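Kirkberg (television series)

Kirkberg is an animated science fiction series for children and families. It is set on a cargo station of the same name, which travels slowly between the moons of the planet Illix. The series has two seasons with 20 episodes in total, each of them 22 minutes long.

Plot

The station is home to 200 workers and their families. In the first season, the young mechanic Chávez finds a hidden radio in the lower decks and begins to receive messages from Prultport, a harbour town that was believed to be abandoned. Most of the season takes place in the station's canteen and repair hall – the crew leaves Kirkberg only in the last two episodes.

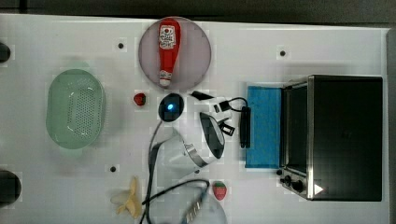
Second season

The second season follows the journey to Prultport. Chávez and four other crew members travel in an old supply ship, while the station stays behind without power. The story has fewer comic episodes than before, and several of them end with an open question. The final episode brings the crew back to the station, but the origin of the messages is explained only in part.

Reception

Reviewers liked the quiet humour and the music. Some found the first season too slow, as the same few rooms appear again and again. The second season was received better, above all the episode "Low Tide", in which the ship lands at Prultport for the first time.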